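Tandton hand-held gripper: two months of collecting demonstrations

We bought two Tandton grippers in order to record household and office tasks for a policy we are training. I had used a home-printed design before this, and a friend's Memon for a short while, so the review is written from that position. If you have never collected this kind of data, some of the grumbles below may seem small. They stop being small after the first hundred takes.

The Tandton is a gripper on a handle with a wide-angle camera fixed above the fingers. You squeeze the trigger, the fingers close, and the camera records what the fingers are doing. There is no arm. The tracking is worked out afterwards from the video and the motion sensor.

What comes with it

The box holds the gripper, a charging lead, a calibration board, a spare pair of finger pads and a printed guide. The guide is short and good on setting up, and says very little on what to do when a recording fails to process. For that you need the forum, where most of the useful answers come from a user called Kobe Vanhove, who seems to have met every fault before anyone else.

Setting up took me an afternoon. Most of that was spent on the calibration board, which has to be kept flat. I taped mine to a kitchen chopping board and have had no trouble with it.

In the hand

The weight sits well forward. For the first few sessions my wrist ached, and Usha Kartha, who shares the collecting with me, changed hands halfway through each batch until she got used to it. The trigger has a long, even pull, and you can hold the fingers part-closed without shaking. I think this is the best thing about the tool. On the Memon the trigger wanted to be open or shut and nothing between, and you could see it in the data.

The finger pads are soft and grip well on plastic and card. They are poor on anything glossy and thin. They also pick up dust, so wipe them at the start of a session.

What we recorded

Our task list was desk tidying: lifting a keyboard and setting it down straight, moving small pots and frames, putting things back on shelves. We collected 236 takes across two rooms. The keyboard was by far the hardest. It is long, most of its weight is away from wherever you take hold of it, and it swings as soon as it leaves the desk.
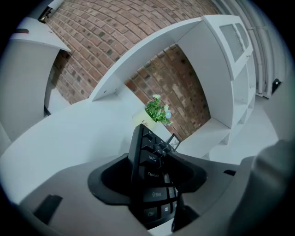 We dropped a lot of early takes for being too fast. A person can correct a tilting keyboard without thinking, with a quick roll of the wrist, and the video then shows a movement that no arm we own could copy. Once we slowed down and took the same hold each time, the keyboard takes became usable. Of the 236, we kept 113 for the first training run. That sounds like a poor return, but a good share of the rejects were our own doing and I would not lay them all on the tool.

Picture and tracking

The view from the camera is very wide. It takes in the fingers and a good deal of the room, and the tracking depends on the room. Brickwork, shelves and a bit of clutter all help. A bare white wall at close range does not, and nearly every take we did facing one had to be thrown out. If you are choosing where to work, choose somewhere with plenty on the walls.

Large objects are a nuisance because they cover so much of the view when held. With a box lifted close to the lens, the tracking would sometimes jump by the width of a hand and then settle again. The software flags these jumps, which saves you from hunting for them, but it will not mend them.

Focus is fixed. Things right up against the lens go soft. It made no difference to our training as far as I could tell.

Software

The desktop program is called Binda and it does three jobs: copying the recordings over, working out the track, and exporting. Copying is quick. Tracking is slow, and I leave it running overnight. Exporting gives you a sensible folder layout with the gripper width, the pose and the video lined up in time.

Two complaints. First, you cannot label a take as bad while you are recording it. We ended up covering the lens with a palm at the end of any take we wanted to bin, then looking for the dark ending later. Second, the program forgets the export settings each time it closes. An update is promised for July, and I hope it deals with both.

Battery and wear

A charge lasts us a morning. I would plan on 5 short sessions with breaks, and put it on the lead over lunch. After two months the left pad on my gripper has begun to lift at one corner. Usha's is fine. Jandlow, who sold us the pair, sent new pads without any argument, though they took a while to arrive.

Would I buy it again

Yes, for table-top work with small and middling objects, and if more than one person will be collecting. The trigger alone makes the takes more even from one person to the next. For long or heavy things I would borrow one first and try it on the worst object on your list before paying.

I have not tried it outdoors or in low light, so I can't speak for either. Spare pads are worth adding to the order at the start.

Reviewed April 17, 2025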